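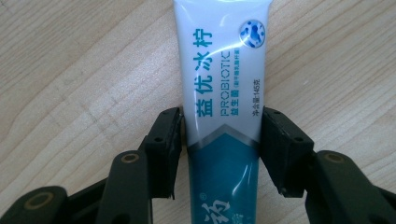 Toothpaste: Small Tips for the Tube, the Sink and the Shelf

On this page I collect what I have learned about toothpaste at home. It is one of the household pages, so it is not about teeth. For teeth please ask your dentist. My subject is the tube: how to keep it clean, how to empty it, where to put it, and what else the paste can do in the house.

Last changed 2/19/26. I added the part about travel and corrected the part about silver.

Which tube is on the table

The white and teal one with 益优冰柠 on it in large characters is a probiotic toothpaste, and the net weight is printed on it, 145 grams. I mention the weight because many readers write to me that their tube "lasts nothing", and then I ask how many grams it has, and they don't know. Look at the small print before you compare two prices. A tall tube can hold less than a short fat one. The simple way is to divide the price by the grams, and to write the result in pencil on the shopping list, so you have it the next time.

If you buy toothpaste from another country and can't read the label, the weight is usually the easiest thing to find, because the number is written with normal digits. For the rest, I use the translation function on my telephone. I do this at home, at the table, with good light. Shiny plastic reflects the lamp, so turn the tube a little until the shine goes away from the letters.

Keeping the cap clean

The dirty cap is the most common complaint. Paste stays on the thread, dries, and then the cap doesn't close. Then more paste comes out, and so on.

1. Wipe the opening with a damp finger or a piece of paper after each use. It takes one second.

2. Once a week, take the cap off and put it in a cup of warm water. Leave it for as long as you need to clean the sink.

3. Brush the thread of the tube with an old toothbrush. Keep the tube upright when you do this, with the opening up, or the water goes inside and the first paste will be thin.

4. Dry both parts with a cloth and close.

If the cap is the kind with a hinge, it can't be put in the cup. Clean it with a cotton stick, and don't forget the small hole in the middle. When this hole is full of hard paste, people press stronger and stronger, and the tube may open at the other end. This happened to me on a new towel.

Emptying the tube to the end

Press always from the flat end. I know everybody has heard this from their mother. But in a family with several persons it doesn't work, one of them will always press in the middle, and it isn't worth a quarrel. Instead, make it correct again one time in the week. Lay the tube on the edge of the table or the sink, flat end toward you, and pull it slowly over the edge while you hold it down with the other hand. The paste moves to the cap side. The back of a comb also works: lay the tube on a hard surface and push with the comb from the flat end to the cap.

When the flat end is empty, fold it two times and put a clothespin on it, or a strong paper clip. There are special keys and rollers for this. I had the one from Lukero and it was good with metal tubes, but the plastic tubes are elastic and came out of the slot again. The clothespin holds better.

At the very end, when nothing comes any more, cut the tube. Use scissors that are not for food. Cut across, a little above the middle, and you will find paste in both halves. Take it with the brush, and push one half over the other like a lid, so it doesn't dry until the next day. Be careful with the cut edge, with some tubes it is sharp. If more than one person uses the tube, I would not do this, or each person should take the paste with a clean small spoon.

I tested once how much is still inside. With my kitchen scale I weighed a tube that my husband called empty, then cut it, washed it, dried it and weighed again. We still had enough for the two of us for 2 days. It is not a fortune, but the tube is also easier to recycle when it is clean, if your town takes them. Mine doesn't.

Where to keep it

Standing on the cap is the best position, if the cap is wide and flat enough. The paste sinks down by itself and there is no air at the opening. If your tube has a narrow cap, it falls. Put it in a glass or a low cup, cap down. Choose a glass you can wash in the machine, because there will be a ring on the bottom after some time. I put a folded piece of kitchen paper inside and change it when I clean.

I don't put the tube in the same glass with the brushes. The brushes are wet, the water runs down, and then the tube stands in it. Two glasses are better. Seok makes a holder with separate places, and it can be opened for washing. Look if any holder can be opened before you buy it! The ones that can't be opened become brown inside and you never reach it.

Keep the tube away from the heater and the window. When the paste becomes warm it becomes thin, and some kinds separate a little, so a clear liquid comes out first. If this happens, close the cap and knead the tube with your hands for a moment.

Spare tubes I keep in a box in the hall closet, all lying in the same direction, the oldest in front. I write the month on the flat end with a permanent marker when I buy it. On the last one I wrote March, and it should be the date when it must be opened, not when I bought it, so you see that one system is enough. Choose one and stay with it.

For travel

In the airplane the large tube is a problem in the hand luggage. Check the printed size and not how much is left, because the control looks at the size. I put the large tube in the suitcase and take a small one with me.

Before you pack any tube, press out the air: open the cap, hold the tube upright, press gently until the paste is at the opening, and close. Then put it into a bag that closes well. I add a small piece of plastic film under the screw cap for a long journey. Don't fill paste from a big tube into small jars with the finger, it isn't clean and it dries very fast.

What toothpaste can do in the house

Plain white paste is a mild polish. It must be real paste, not gel. With gel nothing happens. Colored paste can leave color on a white surface, so put a little on a paper first and see what color comes.

Sink and faucet. A small amount on a damp sponge, rub, rinse with much water, dry with a cloth. If you don't rinse well there will be white in the corners.

White soles of sports shoes. Old toothbrush, paste, small circles, then wipe with a damp cloth. Only the rubber, not the textile.

Smell of onion or fish on the hands. Wash with a little paste and cold water, then with soap.

Wax crayon on a painted wall. Try first behind the door. Press lightly. On matte paint it can make a shiny place, and this you can't take away again.

Small holes in the wall. People write that you can fill them with paste. I don't recommend it. It shrinks, becomes yellow, and the next paint doesn't hold on it. Buy the small tube of filler, mine is from Astton and it has served for years.

Silver. In my first version I wrote that you can clean silver with toothpaste. Gráinne Kavanagh wrote to me that it scratches, and she is right, I looked at my spoon with a magnifying glass. Please use a silver cloth. Also no toothpaste on eyeglasses, on the telephone screen, on gold-plated things or on acrylic bathtubs.

Paste spots on things

On clothes: let it dry, scratch off what you can with the back of a knife, then cold or lukewarm water from the wrong side of the fabric. A drop of dish soap if it's needed. Don't rub when it is wet, you push it only deeper. On dark wool use a damp cloth and be patient.

On the mirror: warm water first, then the glass cleaner. If you begin with the glass cleaner you will make a white cloud over the whole mirror.

On a wooden table or shelf: wipe immediately with a damp cloth and then with a dry one. The paste can make a light spot in an oiled surface. If the spot is already there, a little oil of the same kind, a soft cloth, and wait until the next day before you judge.

Letters from readers about tubes and caps are welcome. The page about soap dishes is next, and after it the one about the Brotstead bread box, which many have asked for.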